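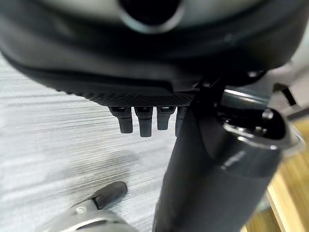

# Chapter 4. Gathering Demonstrations

A learning system can only copy what it has been shown. Chapter 3 covered how a policy is trained once the examples exist. This chapter deals with the earlier and slower job of getting them.

A **demonstration** is one recorded run of a task from start to finish. It holds the camera views, the joint positions and the commands sent to the arms and hands, all on a shared clock. A set of demonstrations of the same task is a **collection**.

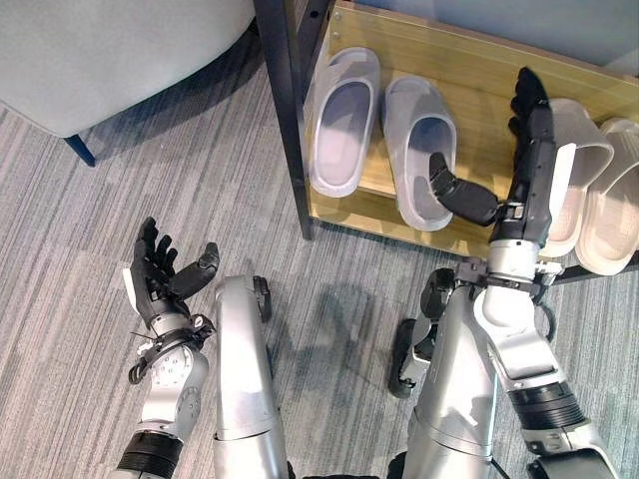 Household tasks make good practice because the goal is easy to state. "Put the slippers on the rack" takes one line to write down. The recording plan takes longer. It must say where each item starts, which hand may touch it, and what counts as done.

Two collections come up throughout the chapter. Tyyne Kiiskinen's Lonham collection has 300 demonstrations of one task, recorded by 12 operators. Cyril Blackburn's Dalisay collection began with 1,000, of which 900 were kept after review. The rest had dropped views or clocks that did not match.
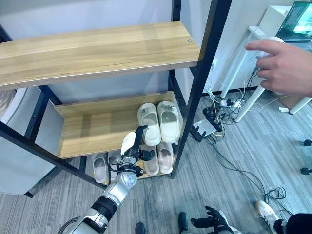 Starting positions should change between runs – a policy trained on one layout tends to fail on the next. Failed grasps need a rule too. Some teams delete them, while others keep the run if the operator recovers.

## 4.1 Writing the recording plan

Begin with the end state. Write it so that two reviewers, working apart, would mark the same runs as complete.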